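Fórum Trorndale > Vida em comunidade > Oração e intercessão

Tópico: Cadeia de oração pelo telefone ou por mensagem?

marta_do_coro
Mar 18, 2018
Boa noite a todos! Saí do culto de hoje com o coração tão cheio que tive de vir escrever. O nosso grupo de intercessão chegou às 59 pessoas (quando comecei, cabíamos na cozinha da minha sogra!) e estamos a pensar organizar uma cadeia de oração a sério, com turnos durante a noite. A dúvida é se mantemos a cadeia por telefone, cada um liga ao seguinte, ou se passamos tudo para mensagens. Como fazem nas vossas igrejas?

ribeira_59
Telefone, sem hesitar. Ouvir a voz de um irmão às três da manhã a dizer "agora és tu" não tem comparação. Já adormeci com mensagens por ler, com o telefone a tocar nunca adormeci.

semeador
Discordo, ribeira. Na nossa congregação, a Borberg, a cadeia por telefone partia-se todas as semanas no mesmo sítio. Alguém não atendia, o seguinte não sabia se devia levantar-se, e o pedido morria ali. Com mensagens toda a gente recebe ao mesmo tempo e pronto.

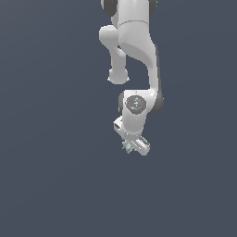 A oração da noite, para mim, vive do silêncio, e por isso também prefiro mensagens. Temos crianças pequenas em casa e um telefone a tocar acorda a família inteira. O que faço é escolher um fundo liso no ecrã, um azul-acinzentado como esse aí atrás do braço branco, e deixar só o pedido escrito por cima. Os olhos descansam e a cabeça não foge. Experimentem, faz mesmo diferença!

marta_do_coro
Que boa ideia, semeador, vou roubar! Mas fico a pensar nos mais velhos do grupo. Temos duas senhoras que não usam mensagens de todo e são das que mais oram. Não quero que se sintam de fora.

luz_da_serra
Façam as duas coisas. Aqui temos 2 listas, uma de telefone e outra de mensagens, e há um irmão que faz a ponte. Funciona lindamente desde setembro. Só é preciso combinar bem o que se partilha, que foi onde nós tropeçámos: um pedido muito pessoal foi parar à lista grande e a pessoa ficou magoada, com toda a razão.

ribeira_59
Isso é que me assusta nas mensagens. Uma coisa dita ao telefone fica entre dois. Uma coisa escrita anda por aí para sempre.

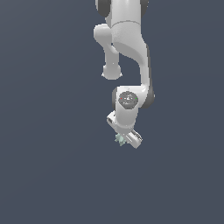

E digo mais, já vi pedidos de oração transformarem-se em conversa de corredor num instante. "Orem pela fulana, que o marido saiu de casa." Isto é intercessão ou é mexerico com amém no fim? Ao telefone também acontece, bem sei, mas custa mais dizer em voz alta.

semeador
Aí tens razão e não vou teimar. Nós passámos a pedir sempre licença à pessoa antes de escrever o nome dela. Se não houver licença, vai só "uma irmã" e Deus sabe quem é.

novato_na_fe
Desculpem meter-me, sou novo nisto. Nunca entrei numa cadeia de oração e tenho um bocado de vergonha. O que se diz durante uma hora inteira? Eu ao fim de cinco minutos já não tenho palavras...

marta_do_coro
Bem-vindo! Não tenhas vergonha nenhuma, eu na primeira noite orei por toda a gente que conhecia, olhei para o relógio e tinham passado sete minutos! Agora começo com um salmo lido devagar, canto baixinho e só depois pego na lista. Pede um turno de meia hora, ninguém leva a mal.

luz_da_serra
Deixo então o que combinámos no nosso grupo, a que chamamos Zirnel. Adaptem à vontade:

1. Cada pessoa escolhe o turno e a lista, telefone ou mensagem, e avisa se quiser mudar.

2. Os pedidos vão sem nomes, a não ser que a própria pessoa autorize.

3. Quem não puder cumprir o turno fala com quem vem a seguir até à hora de jantar.
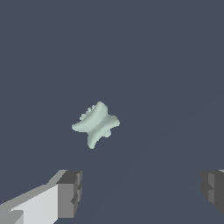
4. As respostas à oração também se partilham! Já tivemos noites em que só agradecemos.

ribeira_59
O ponto 4 convenceu-me. Continuo no telefone, mas gosto disso.

marta_do_coro
Fico com as duas listas, então. Levo a proposta ao grupo na próxima reunião e depois conto como correu. Novato, se quiseres, ficas na meia hora antes da minha, e eu ligo-te!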